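From: Liya Adugna
To: Posdale Neighbors list
Date: 4 August 2023
Subject: Re: the lost and found bin (long, sorry)

Hello everyone,

Thank you, Géza, for getting this going again, and thank you to all of you who wrote to me privately after the July open house. I meant to answer each of you and then my sister came to stay and you know how that goes.

Géza Fekete wrote:

> I was looking for my reading glasses after the open house and
> ended up going through everything people had handed in. There is
> a lot of it. Could we please agree on how long we keep things
> before they go to the thrift store in Malerbridge? Also, does
> anyone know if wallets and purses are supposed to go in with the
> rest, or to the front desk? I found no glasses, by the way, so if
> you have a brown pair with one arm taped, they are mine.
>
> Géza

First of all, Géza, I have asked about the glasses and Marlies thinks she saw a pair like that on the piano. Please try there before you order new ones!

Now, the big gray bin. I know it is scuffed and scratched and has looked better, but it is deep and the sides are high, so it holds an awful lot, and I would be sorry to see it replaced by those little baskets Vilmos Medve suggested in the spring (no offense, Vilmos, they were very pretty baskets). What I would like is for us to stop letting small things sink to the bottom under the coats. Coats and scarves can go on the hooks by the stairs from now on. The bin can then be for small things only, and a person can look in and see what is there.
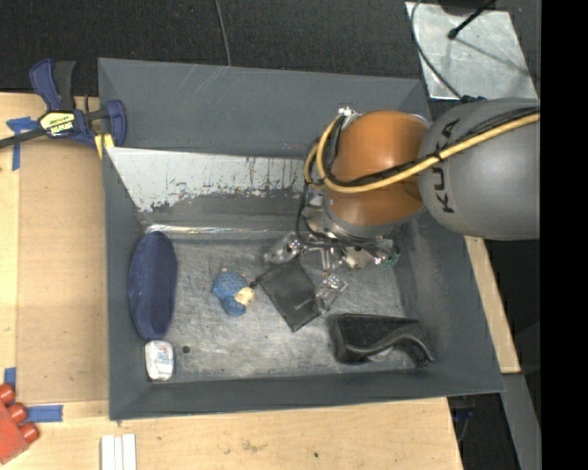 On wallets, I have always felt that anything that could hold money or cards should go to the desk the same day, and Tumaini Were agrees with me. She keeps the drawer locked and she writes down the date on a slip. If you pick up something flat and black and you aren't sure whether it's a wallet or only a pouch for earphones or what have you, please treat it as a wallet. I would much sooner have a drawer full of empty pouches than one upset person who walked home without their bus pass.

Toys are another matter. Children's things get missed quickly and badly, as anyone who has driven back across Posdale at bedtime for a stuffed rabbit can tell you (I have done it twice, once in the rain). If you see a little figure or a soft animal, could you send a line to this list that same evening? It needn't be a long message. "Small blue one, cream on one side, in the bin" would be plenty, and whoever belongs to it will know right away.

As for how long we keep things, may I suggest eight weeks? We used to say three, back when Marlies Wieser ran the desk, but people go away in the summer and three always seemed a bit hard on them. Marlies tells me she has no strong feelings either way, except that umbrellas should be sent on sooner, seeing that they are never claimed and they poke people.

After that I am happy to drive whatever is left over to Malerbridge myself. My car is small but I go that way for the dentist anyhow. If somebody with a bigger trunk would like to take a turn now and then, I won't say no.

If you have thoughts, do write back to the whole list so that Géza sees them too, and if you are missing anything at all from the open house, just come by and have a look in the bin. The side door sticks, so give it a good push.

Warmly,
Liya

P.S. The casserole dish with the glass lid is still in the kitchen, on the shelf over the sink. It has been washed.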